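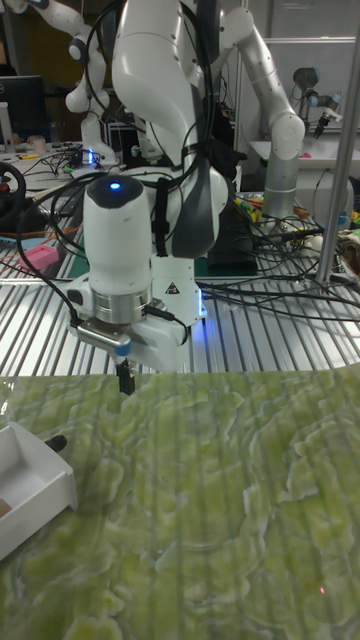

Green marble contact paper/sheet over slotted aluminum table, stripes show through. How to get it flat?

Posted by Jennylyn Catacutan, 9 February 2018

Hi all, quick one, typing on my break. I have a long work table made of those ridged aluminum extrusions, slots the whole way across. Great for bolting stuff down. Terrible for small parts, everything rolls into a slot and I spend ten minutes with tweezers.

So I put a marble print sheet over the front part. Pale green and white, swirly. Looks nice, I like it. Two problems:

1. You can see the grooves through it. Faint vertical stripes, worse when the light is low.
2. It won't lie flat. Slightly wavy all over. Parts tray sits on it ok but anything round wanders.

Sheet is from Skomby, sold as a table cover, not sticky on the back. Paid 40 dollars for the roll so I'd rather not throw it out. Tried weighing it down over a weekend, no real change. Tried double sided tape on the ridges, came up at one corner in 5 days and left gunk in the slots.

Do I need something under it? And if so how thick, I can't raise the surface much. Also need to be able to get the whole thing off now and then to reach the bolts. Back half of the table stays bare.

Thanks in advance

Niamh Mac Giolla

Yes you need something under it. Vinyl or printed film of any kind will sink into slots, doesn't matter how tight you pull it. It's got nothing to hold it up between the ridges. Weights just push it in more.

What I did on mine (same sort of table, different pattern):

Cut a piece of hard sheet to the size of the area you want covered. I used 3 mm acrylic. Hardboard is cheaper but swells if you spill on it. Don't use foam or cork, too soft, the ridges will come through again after a while, slower but they do.

Clean the slots first. Vacuum, then a rag round a screwdriver. Gunk from the tape comes off with rubbing alcohol, test a spot.

Lay the acrylic down. Two T-nuts in the slots at the back edge with low head screws, that stops it creeping. Nothing at the front so you can lift it.

Then the marble sheet on top. Unroll it somewhere warm for a day, face down, so the curl relaxes. If it was stored rolled up tight thats most of your waves. A hair dryer on low helps, keep it moving, I cooked a patch on mine and it went shiny.

Wrap the edges under the acrylic and tape them on the underside, not to the table. Start from the middle of one long side and work outwards, then the opposite side, then the ends. Pull it snug, not drum tight or the pattern goes wonky at the corners.

Now the whole lot lifts off as one board when you need the bolts.

Raises you 3 mm plus the film. If that's too much, 2 mm works but it flexes if you lean on it, I'd only do that for a small area.

Round stuff will still roll a bit if the table isn't level btw. Put a level on the bare extrusion and adjust the feet before you blame the sheet.

rivera_bench

just buy a mat. grodley do a cutting mat, green too, no marble but who cares. heavy enough to stay put. I've had one on extrusion for 2 years, you do feel the slots a little if you press with a pen

EDIT: the thin one is no good, get the thick one

kerau50

Agree w/ Niamh on hard sheet. One thing to add, if you solder or handle electronics on there, plain acrylic and vinyl both build up static. Put a proper grounded mat on top for that job and take it off after. For just sorting parts its fine.

Also keep using the tray. A white one with raised walls is the way to go, dark bits show up right away and don't get lost in the pattern. Swirly marble is the worst backgroud for little screws, they vanish. Drop of museum putty under each corner if it slides.

Jennylyn Catacutan

Thank you!! Going with the acrylic, 3 mm is ok, I checked. There's a leftover piece in the storeroom that's nearly the right size so might be doing this for free. Did not think of wrapping the edges under. Will do the level thing first, pretty sure the left side is low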